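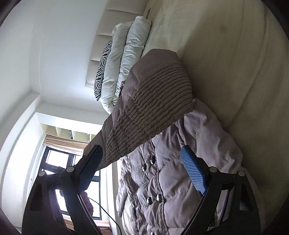
I'm going to say it: most of us own too many models and play too few games, and the big centerpiece kits are the reason.

I bought my first giant in September, a resin thing called the Esteban (303 parts if you count the chains, and believe me, I counted the chains). It took me 14 evenings to build. It has been on the table in four games since then, and in three of them it got stuck behind a ruin while everybody else had fun on the other side of the board.

Compare that with my Drimness skirmish crew. Seven little guys, all of them chipped, one missing a hand since a bad car ride. I've played them so often I know who hates whom! When Rania Bataineh's swamp witch pushed my lantern boy off the bridge at the Notbridge club, the whole table groaned, and we still bring it up. Has a groan like that ever gone up for my giant? Nope. People say "wow, nice," take a picture and go back to their dice.

Valeriano Sepúlveda and I argue about this all the time. He says the build is the hobby and the game is just an excuse to get out of the house. Fair enough, and his freehand banners are gorgeous, so he's earned the right. But he also has a closet full of shrink wrap, and I've seen how he looks at it.

What bugs me is how the rules chase the big kits. Every new edition hands them more wounds and more guns, and a kid showing up with one starter box gets flattened by turn two. Vega Montoya's nephew packed up after his second loss and I can't blame him. We should have been playing smaller that night, and the grown-ups should have been the ones to suggest it.

So for the rest of the spring I'm leaving the Esteban on the shelf. Small crews, short games, swap opponents and go again. If you want in, bring whatever fits in a lunchbox. Paint is optional, and I've got spare dice.

March 2020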